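4. Sorting and loading the baskets

You've got your baskets out of the box and clicked together by now (if one of the corners won't click, go back to section 3 and try turning the base round, because I did mine the wrong way twice). Now for the bit I enjoy, which is filling them!

I'm Tirta Tjoa and I've been running my household washing out of Virkolstead baskets for 31 months, so these are my own steps, with the official bits from the leaflet folded in.

Step 1. Pick a spot for the baskets where you can leave them all week. Mine live on the landing. Keep them a hand's width away from any radiator.

Step 2. Decide what goes where. I do darks in one and everything else in the other, and towels wait their turn on the bathroom rail. If you've bought the Dosard labels, stick them on the smooth part of the wall. They peel straight off the holes, believe me.

Step 3. Empty pockets, do up zips and turn jumpers inside out. I once washed a whole packet of tissues with a black cardigan and was still picking bits off it in July.

Step 4. Drop the big soft things in loosely, one at a time. Charcoal and black knits take up far more room than you'd think, and they'll slump and fold over themselves whatever you do, so don't bother arranging them. Just make sure the thick folds aren't packed hard up against the cut-outs, as the air needs to get through.

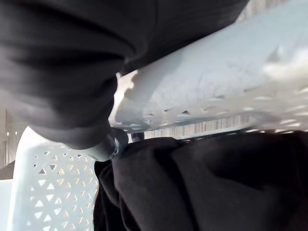
Step 5. Tuck in anything hanging over the side before you lift. Sleeves are the worst for this – they catch on door handles and then you've got washing all the way down the stairs.

Step 6. Lift with both hands under the base. The rim is fine for sliding a basket along the floor, but don't carry a full one by it.

Note: Socks and other small bits can work their way into the openings. I put mine in a mesh bag first (the Batista ones with the drawstring are good) and drop the whole bag in on top.

Caution: Nothing dripping wet, please. Wring it out and hang it over the bath for an hour or two first. Damp darks left at the bottom of a pile will smell by the next morning, and dye can mark white plastic. If that happens, wipe it with warm water and a drop of washing-up liquid. No bleach.

Spare clips are part number 466 and come in bags of 2. For cleaning the baskets themselves, go to section 5.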